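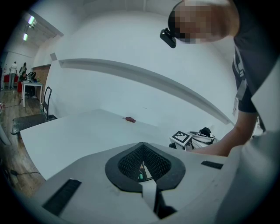 Step 3 – Register the hand-held gripper before recording

Print this page | E-mail this page

Recording by hand works only if the tracker knows where the gripper is at the start of every demonstration. Run this step once per session, and again if the tool has been put down for more than 20 minutes.

1. Stand the marker fixture on the white table with its printed square facing the operator. Do not lean on the table while registering.

2. Hold the gripper level and start the Zavik recorder. Wait for the pose readout to settle.

3. Point the gripper at the marker and hold still for seven seconds. The log should show at least 42 valid detections. If it shows fewer, delete the entry and repeat.

4. Place the target object on the table, within reach of the gripper. Small objects are harder to grasp cleanly – approach slowly and close the jaws in one motion.

5. Record the demonstration, release the object, and return to the start pose before stopping.

Files from the Bastberg cell recorded before October use the old marker offset. Convert them with script 742 before mixing them with new data.

Siiri Eglītis, 2020-01-11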